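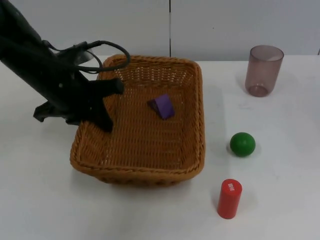

How long should a loaf of sourdough take to reach your door? In Brumstead, it should now take less time than it takes you to find your slippers.

**BRUMSTEAD, February** – Wevby, the neighborhood bakery that has spent years asking its customers to get up early, announced today that it will bring the bread to them. Home delivery begins Wednesday at 6 a.m. on 24 streets, among them all of the hilly ones, which the drivers have already raised as a concern.

Subscribers can choose from 16 breads, including the seeded rye, the potato loaf and the Bragança, a dense corn bread that founder Érica Siqueira learned from her grandmother and has refused to make any lighter.

"People have told me it could hold a door open," said Siqueira. "Those people order it every week."

The service was tested over the winter with 89 households. Most asked to stay on. One asked for the bread to be left more quietly, and Wevby has since had a word with the driver about his whistling.

Orders placed by 5 p.m. arrive the next morning. Customers who forget may still walk to the shop, where the line will be the same as ever and Anselmo Fontes will be at the register with his opinions about the weather.

"We looked at an app," said operations manager Kelly Mendonça. "Then we looked at what it cost. You can call us, or you can write your order on the card and hand it to the driver. He has a pencil."

Delivery is free on orders of $17 or more. Smaller orders are welcome and carry a small fee, except for a single cinnamon roll, which Wevby will not deliver at any price after an incident during the trial.

The bakery is closed on Mondays and does not deliver then either.

**Press contact:** Ronaldo Paiva, Wevby, Brumstead. Mornings are best, though not before the ovens are off.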